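Sobre nós

Olá! Eu sou a Sneha Sandhu e a Osenar é a minha escola de cozinha para quem acha que não tem jeito para cozinha. Começou na sala de jantar de minha casa, com uma mesa emprestada e 3 alunas que só queriam aprender a fazer almoço sem sujar a casa inteira (duas delas ainda aparecem cá em janeiro, quando abrimos as inscrições, e trazem bolo).

Antes disto trabalhei anos em refeitórios, primeiro no Vashisht e depois no Drivus, e foi lá que ganhei a mania que hoje dá forma às nossas aulas: antes de acender o lume, põe-se a mesa de trabalho em ordem. Um prato para o que vai ser cortado, um cesto para o pão ou para o que sai do forno, e espaço livre à volta. Muito espaço livre! Quem chega à primeira aula à espera de facas e frigideiras fica um bocadinho desiludido, eu sei, mas passa depressa.

Gosto de louça simples e de cestos de vime. Já tive taças de todas as cores e feitios, comprei-as em feiras, ofereceram-mas, e acabei por dar quase tudo. O que fica é o que se usa todas as semanas. 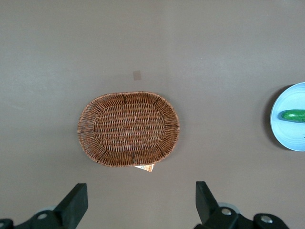 O pepino, já agora, é o nosso legume de estreia. Toda a gente começa por ele. É barato, aguenta bem os enganos e dá para treinar rodelas, palitos e cubos sem ninguém ficar a chorar como acontece com a cebola. No fim vai tudo para uma salada com iogurte, hortelã e uma pitada de sal grosso, e comemos juntos, de pé se for preciso.

As turmas são pequenas e vão continuar a ser. No ano passado fizemos 41 oficinas, e por esta casa já passaram 1.246 alunos desde a primeira aula, contados no meu caderno de capa azul, que um dia hei de passar a computador. Temos 2 horários: de manhã, às dez, e ao fim da tarde, para quem vem do trabalho com fome.

O curso base chama-se Vuko, nome que veio do gato da minha vizinha e que foi ficando. São três partes. Na primeira arrumamos a bancada e aprendemos a cortar, na segunda fazemos coisas frias, e na terceira entra finalmente o forno. E quando digo forno quero dizer um forninho de bancada, daqueles que cabem em qualquer apartamento. Não vale a pena ensinar receitas que pedem uma cozinha de restaurante a quem depois vai cozinhar num canto ao lado do lava-louça.

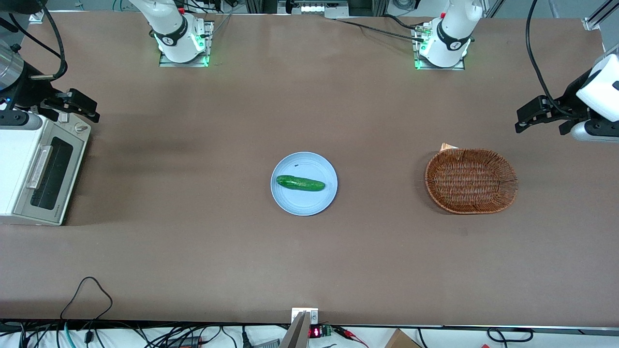
Com um forno pequeno faz-se muito mais do que se imagina: legumes assados, tostas, uma quiche das baixinhas, maçãs com canela. O pão do dia anterior volta à vida em poucos minutos e vai para o cesto embrulhado num pano. É a minha parte preferida da aula, e a mais barulhenta também!

Se quiser vir experimentar, a primeira oficina paga-se só no fim, e quem não gostar não paga. Traga avental e uma caixa para levar as sobras. Se tiver alergias, diga-nos na inscrição, que adaptamos a receita. As crianças são bem-vindas na turma da manhã, desde que venham com um adulto.

Escreva-nos pelo formulário da página de contactos. Sou eu que respondo, normalmente à noite, depois de lavar a louça.

Sneha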